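Two Days at the Givlow Bedding Fair, and a Mill Tour We Nearly Missed

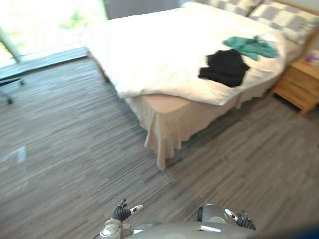
Issue 142 | Trade Visits | page 19

Typed up on the train home, so forgive the state of it. Givlow again, the spring show, second year running for us. Short version: worth the trip, bring flat shoes, skip the cafeteria.

Got in late. Checked in, slept, missed the opening talk. The fair is in the old market hall by the river, same as last time, but they've moved the entrance to the back, so everybody with last year's map (me) walked the whole way around the building in the rain. Badges were quick. Coffee was not.

234 stands according to the catalog. Did not see all of them. Nobody could in two days, and a good chunk of the upstairs was curtain rails, which we don't sell and never will.

What people were showing. White, still. Thick white duvets with a tan or oatmeal skirt under, pattern only on the pillows. Checks are in, big ones, grey and white mostly, some rust and white that looked better in person than in the brochure. Saw hardly any stripes. Florals only at the hotel end of the hall and those were pretty tired.

Bed skirts are back, which surprised me. Three years ago you couldn't give them away. Talked to a maker from down the coast who said the demand comes from people storing things under the bed, small apartments, no closets. Makes sense. Her tip for shops: sell by drop, meaning the height from the top of the box spring to the floor, and make the customer measure before they pay. Half her returns are length. Ours too, probably more than half. We ought to put a paper tape in with the order form. Note to self.

Split corners against sewn corners, long argument at the next stand over. Split goes on easier if the frame has a footboard. Sewn hangs better if it doesn't. We've been stocking only split. Going to try a few sewn in the queen and see.

Zimeo had the busiest stand both days. Duvet inserts with loops at the corners and ties inside the cover, so the filling doesn't all slide to one end. Not new, but the loops were stitched properly and not just tacked on. Minimum order is too high for a shop our size. Asked if they'd split a case, got a maybe and a business card. Will email Monday.

Fill weights: still no agreement on how to label them. One stand goes by season, the next by weight, the next by some number of their own. Customers hate it. We hate it. I asked at the info desk if the show had a guide and was handed a map of the parking lot.

Lunch first day: cheese roll, dry. Lunch second day: walked over the bridge to the bakery with the green door, leek pie, very good, go early as they run out.

The mill tour

This was the reason to come. Mac Suibhne opens the weaving shed to visitors on the second day only and you have to sign up at the front desk, not on the website, whatever the website says. We got the last two spots. The minibus left 9 minutes early and we ran for it.

Ear plugs at the door, hair tied back, no loose scarves. The noise is something. You feel it in your teeth. Our guide used hand signals inside and then explained everything again out in the yard, which worked fine.

Route went yarn store first, then warping, then the looms, then inspection. The warping room was my favorite, hundreds of threads coming off the creel and all of them having to run at the same tension. If one snaps the whole thing stops and somebody goes in to find it and tie it. The knot is tiny. She tied one for us slow, then again at normal speed, and I still couldn't tell you how it's done.

They weave mostly sheeting and pillow ticking, plus a heavier plain cloth for bed skirts and covers. The tan is the best seller in that one. It gets washed before cutting so it does its shrinking at the mill and not in your customer's dryer. I asked for the shrinkage figures and was promised them by mail.

Inspection is done by eye over a lit table. Cloth rolls past, a person watches, faults get a little colored thread tied at the edge. Everyone there takes short turns because your eyes go. Faulty lengths end up in the mill shop at a good discount and I'll admit we came out of there with two bags. One had a flaw I still havent found.

Shop hours are limited, ask on the tour. Cash or card. They'll wrap things if you're flying.

Back at the hall for the last hour. Talk on care labels, room too hot, speaker good. Main points: write the washing instructions in words as well as symbols, say whether the pillow cover can be washed apart from the pillow, and put the size on the outside of the hem where people can read it without stripping the bed. That last one got a laugh and then a lot of people writing it down.

Practical stuff for anyone going in September, when there's a smaller fall show in the same hall:

Parking at the river lot fills up before opening. Use the school lot, it's signed.
Wifi in the hall is useless. Weltatel signal was fine downstairs, nothing at all on the upper floor.
Samples: most stands will ship them, so don't carry. I carried. My shoulder is wrecked.
Catalog costs extra at the door and is free if you register ahead.
Restrooms by the back stairs, no line.
Mill tour sign up the minute you get in.

Orders placed: sheeting from the mill, checked pillow covers in grey, a small run of tan skirts. Held off on the rust. Might regret that. Prices will go up on the shop list once the freight quotes are back, and the skirts shuold be in before the end of the month if the boat is on time.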